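About Henura

Hello and welcome! We're Henura, a small workshop in Borkerdale, and we make covers and casings for things that have to be handled, knocked about and opened up again. See-through coloured plastic is our great love. Blue is what we get asked for most, but we'll happily mix you a green or a smoky orange if that's what you're after.

We began with 2 benches in a shared unit on Lukumay Lane, making replacement lids for old radios and desk lamps. People kept asking if they could have one they could see through, and we enjoyed making those so much that we never really went back. There's something lovely about being able to look in and spot a glowing light, a row of connectors or a little round knob without undoing a single screw.
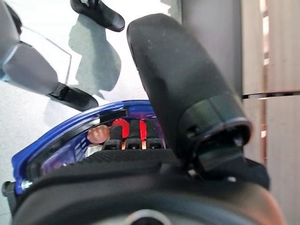
The softer side of our work came later, when we took over the old upholstery shop at Skurkstead. It brought us padded coverings, textured fabrics and a very good sewing machine (plus 567 spare bobbins, all still in their tins). We now keep 74 colours of plastic sheet and a whole wall of black cloth, which looks dull until you get your hands on it!

Most of our orders are for one or two pieces, though we can make up to 200 at a time. Bring us a drawing, a broken part or just a rough idea and we'll put the kettle on. The Skurkstead door is the green one, round the back.

Page updated 9/5/23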